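4.2 What the pupils kept from the walk

I'll admit I went into this part of the study expecting the guided stops to win. We'd put so much work into them! Kátia Amaral and I had walked the Saddale mill route 4 times before the two classes ever set foot on it, and we'd timed each stop so that the guide could get through the founding of the mill, the dye works and the strike without anyone's feet going numb.

The recall sheets, collected back at school, told a different story. The pupils were hazy on the founding (several moved it by a century or so) but very sure of themselves on anything to do with daily life. They wrote about who fetched the water, how long a wash day lasted and what the women at Pargate were paid for taking in sheets. One girl filled both sides of her sheet with soap. Holanda found much the same in his castle visits, and I think he's right that children hang the past on chores they already know from home, so we took that up in the follow-up lesson (Figure 2).

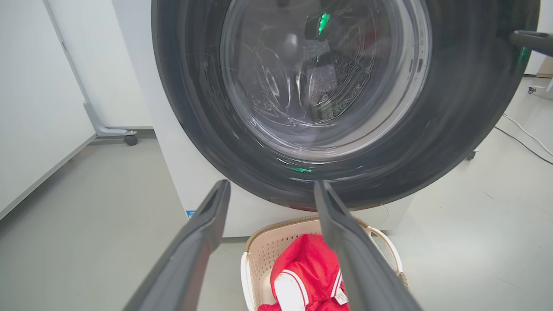 Figure 2. Door and drum of a front-loading washing machine.

In that lesson the pupils wrote a page comparing a modern wash day with one at Pargate, and I read all of them over a weekend in May with a great deal of tea. The best ones went well past "it was harder then". They asked where the water went afterwards, who did the ironing, and whether anyone got a day off, and 13 of them brought up the strike without being asked, which pleased me no end. Iolanda Conceição marked the same pages separately and was stricter than I was about dates. We come back to our disagreements in 4.3.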